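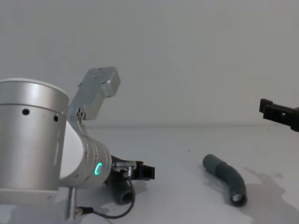

Mar 19, 2021

The drain hose on the portable air conditioner split in November, one rib past the cuff, and I left it in the closet until this week. Replacement hose is sold by the meter or in short cuffed sections. I ordered the sections from Pomura, gray, 17 mm bore, because the run from the unit to the floor drain has two bends and I wanted a joint at each.

A cuffed section has two parts that behave differently. The corrugated part bends and does not seal. The smooth cuff seals and does not bend. Most leaks I have traced in this apartment came from a clamp placed half on one and half on the other.
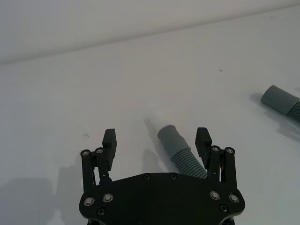
Before joining anything I lay the sections out on a flat surface and leave them for 12 hours. Hose that has been shipped coiled keeps a curve, and a curved section will slowly walk a push fitting out of its cuff. The Zurkura sections I used on the washer never relaxed completely. They went back.

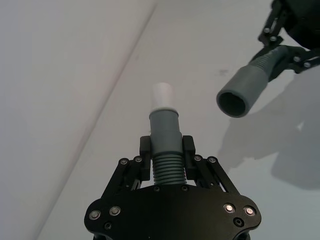

Fittings are where the cheap kits fail. The old Cisard kit had one-piece elbows with no stop, so insertion depth was a guess. I now want a visible shoulder on every joint. With the piece held upright, the order is easy to check: ribs at the bottom, the smooth gray coupling, a thin white collar, then the white tip. I measure from the collar and write the number on masking tape.

Clamps go on the smooth part only, 6 mm back from the end. Tighten, wait, tighten again. I flushed the finished run with a bucket of water and put a paper towel under each joint for 40 minutes. One towel had a spot — the upper bend, clamp slightly crooked. I reset it and repeated the test.

The split hose is still in the closet. The cuff on it is good.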